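Feb 13, 2026

# Teleop demos in the break room: quick version

Quick notes for anyone recording demos on the Turnar this month. Long version is on the Zindon wiki, half of it out of date. Use this one.

Task is the usual: drive in from the hallway, stop at the kitchen counter, pick up a cup, bring it back. Need 79 good episodes before we train again. Bad ones don't count, so slow down.

## Before you start

- Charge above half. Below that the arm gets lazy on the lift.
- Headset on, then leader arms, then base pedals. In that order or the Furkau bridge won't see the pedals.
- Check free disk. Full session eats a lot more than you think.
- E-stop in reach. Yours, not the one on the charger.
- Tell people you're driving. Shout if you have to.

## Zero the arms

1. Park both leader arms in the cradle.
2. Hold the left trigger until it beeps twice.
3. Lift out slowly. If the follower jumps, put it back and redo.
4. Open and close each gripper once, all the way.

Skipping step 4 is the number one cause of weird grip values. We threw out a whole afternoon in June over it.

## Driving in

Base speed on 2, no higher. Feels slow. Fine.

Come in with the foosball table on your left and keep well clear of the rods. The handles stick out and they're right at forearm height. Elbows tucked until you're past it.

Then the floor changes, brown to tile. Take the line square on, both wheels at the same time. If you cross at an angle the base yaws a little and the odometry never quite gets over it. Tile is shiny too, so the depth image gets holes near the cabinets. Don't trust the floor overlay there, use the head view.

Stop short of the counter. Let the base settle, count to 5, then touch the arms.

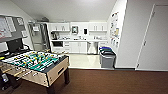
*Head view on the way in. Counter straight ahead, sorting bins near the corner.*

## The pick

- Look at the cup first. Really look, turn your head. The policy learns from the head motion too.
- One approach, one grasp. If you miss, back off and come in again, don't scrabble around with the fingers.
- Stay off the coffee maker. Glass carafe.
- Lift straight up before you pull back. There's a lot of small stuff along that counter and the wrist will sweep it.
- A miss followed by a clean retry is a keeper. Tag it `retry`.

## Ending an episode

Arm home, base stopped, hands still, right trigger. Wait for the tone before you take the headset off. If you pull it early the last few seconds are you looking at your shoes.

Then tag it. `good`, `retry` or `junk`. No comments unless something broke.

## If it goes wrong

**Video lags:** stop driving, wait, restart the stream. Do not drive thru it.

**Arm won't follow:** somebody left the clutch on. Tap the left pedal.

**Export fails at 1036:** port is taken by the old Priedītis viewer. Close the viewer, export again.

**Gripper hums:** it's squeezing too hard. Open, let it rest a minute, re-zero.

Swap drivers when your hands get tired. Tired demos look jerky and teh policy copies every bit of it. Upload before lunch if you can, network is awful after.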